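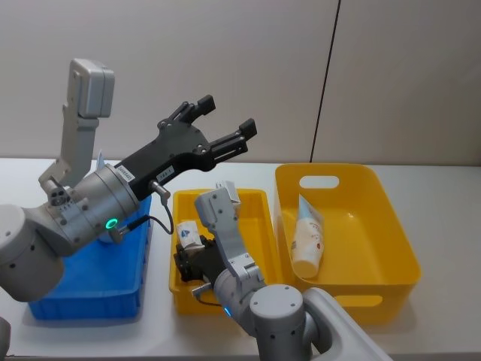 4. Recording the two-arm sorting trials

The Totard method compares two ways of labeling the same demonstration: one label for the whole task, or one label for each arm. The second way gave the better result in our tests at Lernthorpe, and this section explains how to record the data for it. Each arm must have its own state at every moment. With the left gripper open and empty over the blue bin, and the right gripper holding a small white item in the small yellow tray, the left arm gets the label "free" and the right arm gets the label "hold". The older method gave both arms the one label "sorting", and the policy then learned to close the empty gripper too early.

4.1 Before the first episode

1. Put the three containers on the table in this order from the left: blue bin, small yellow tray, large yellow bin.
2. Open both grippers fully and set the opening value to zero in the Effiong recorder.
3. Check the view of both wrist cameras. The fingers must be visible when they are open and also when they are closed.
4. Move each arm by hand to its start position and press Save Pose.

Caution: Keep your hands out of the space above the containers after you press Save Pose. The arms can move at once.

4.2 Recording

1. Press Record and wait for the tone.
2. Do the task at a calm, even speed. If you drop an item, do not stop. Finish the episode and mark it "drop".
3. Press Stop when both grippers are open again.
4. Repeat until you have 163 episodes.

Note: Please do not delete the episodes marked "drop". In the study by Abena Ackah and Gönül Karaca, 28 of the 163 episodes had this mark, and the policy trained without them recovered less often from a bad grasp.

4.3 Labeling

1. Open the session in Rorer and choose Split by Arm.
2. For each arm, mark the moments when the state changes. The permitted states are "free", "reach", "hold" and "release".
3. If a change is shorter than 500 ms, join it with the state before it.
4. Let a second person label 13 episodes of the same session without seeing your labels. Compare them with the Agreement tool.

Note: Most differences appear between "reach" and "hold". We use "hold" only from the first moment when the item is lifted. For a soft package this can be later than the moment when the fingers close.

When the labels are saved, continue with section 5, Training the policy.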